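Chapter 4
Table Settings and Seasonal Decoration from Stock

4.1 Scope of the chapter

Home decoration for a holiday meal is usually treated as a matter of taste. This chapter treats it as a matter of storage, measurement and timing. The reader should by now have completed the household inventory from Chapter 3, as the exercises draw on it. A decoration that is not listed in the inventory is, for planning purposes, not owned.

Two terms are used throughout. Base stock means plain items that serve at any season: cloths, runners, white plates, clear glass. Accent stock means items tied by colour or motif to one occasion. A cupboard that holds far more accent stock than base stock is hard to work from.
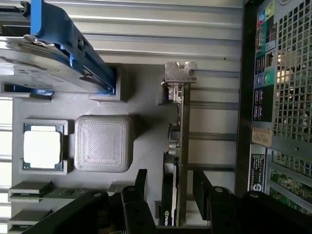 4.2 Measuring the table

The drop of a cloth is the length that hangs below the table edge. For a seated meal a drop of 20 to 30 cm is suitable. A longer drop catches on knees and chair arms. To find the cloth length, measure the table and add twice the drop; repeat for the width. A runner may be laid over a cloth that is slightly short, but it will not hide a cloth that is short on all four sides.

Centrepieces are limited by height as well as by width. Anything solid between the guests should stay below eye level - 30 cm is a safe limit on most dining tables. Thin candlesticks may go higher, as they do not block the view across.

The worked case used in this chapter is the dining room at Stascombe, a terraced house with one storage cupboard and a table that seats six. The notes kept there are quoted as written.
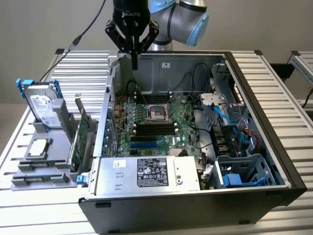 Stascombe, September 28, 2025

Cupboard emptied and sorted. Green runner faded along one fold, kept for use under plates. Grustora napkins complete. Ribbon from last winter ironed on low heat and rolled on card. Two Sevholm candle holders chipped at the base, moved to base stock and to be set with the chip facing inward. Nothing to be bought before November.

4.3 Choosing a colour scheme

A scheme should be limited to three colours, one of them neutral. The neutral takes the largest area, normally the cloth.

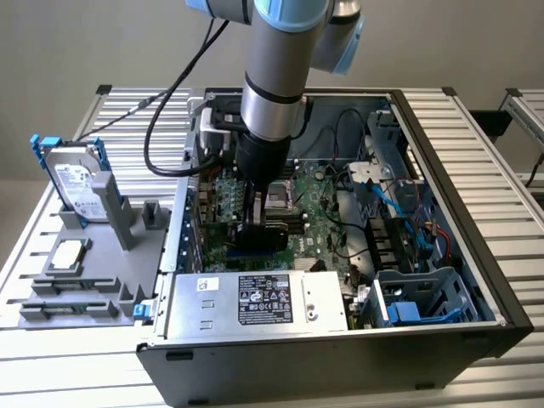 The second colour is given to napkins and runner, and the third appears only in small items such as ribbon, place cards and candles. When the third colour spreads to the larger pieces, the eye has no resting point and the table looks crowded even when it is not.

Ribbon is best cut after the napkins are folded. The length needed depends on the fold and on the thickness of the cloth, so one trial napkin should be tied first and its ribbon used as the pattern for the rest.

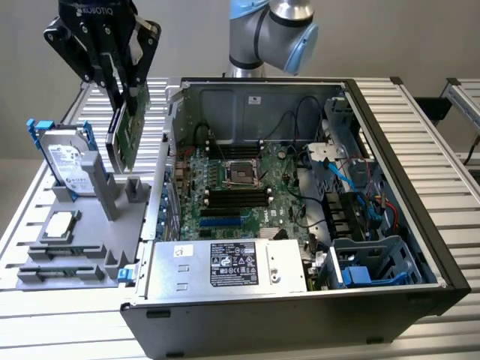
Ticona objects that a three-colour limit is too strict for a family table, where odd plates and inherited glass are part of the occasion, and would rather see the limit applied to textiles alone. The point has some force. Mixed china can be held together by a single plain cloth, and in that case the plates may be left out of the colour count. The limit still applies to cloth, napkins and ribbon, and Exercise 4.1 should be worked on that basis.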